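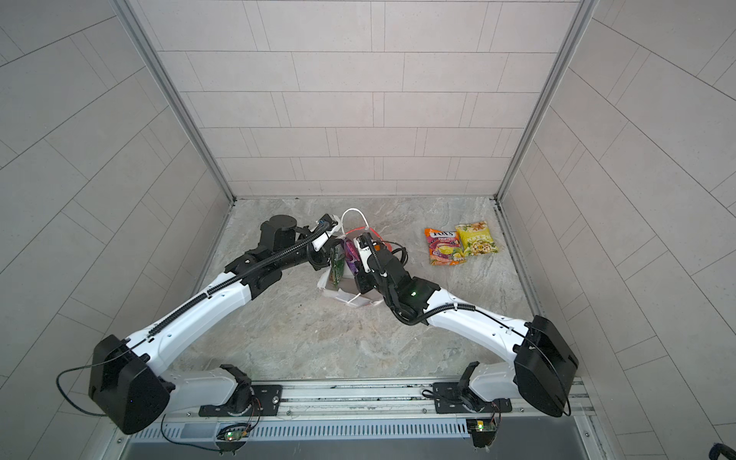 4. Cleaning the tile after grouting
Leave the Flatitz grout to set for two hours before you wipe it. On pale gray wall tile laid in staggered rows, work along one row at a time with a damp sponge, then move down to the next. Rinse the sponge often.

1. Mix 500 ml of clean water with one capful of Zason haze remover.
2. Wipe the tile in straight strokes – do not scrub the joints.
3. Wait two minutes and dry with a soft cloth.
4. Repeat on any patch that still looks cloudy.

Caution: Do not use vinegar or bleach on fresh grout.

Note: One bottle treats some 400 square feet. Store it upright with the cap closed. Sponges, cloths and other small supplies can be kept together in a paper bag with handles until the job is finished.

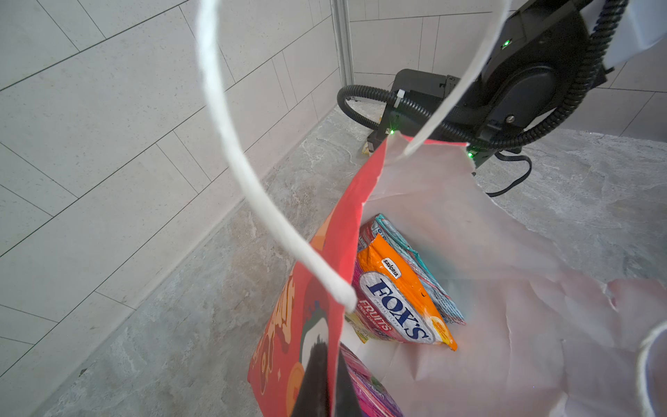 Fig. 7. White paper bag with twisted handles.

5. Sealing the joints
Wait until September grout batches are fully cured – see the label – before applying sealer.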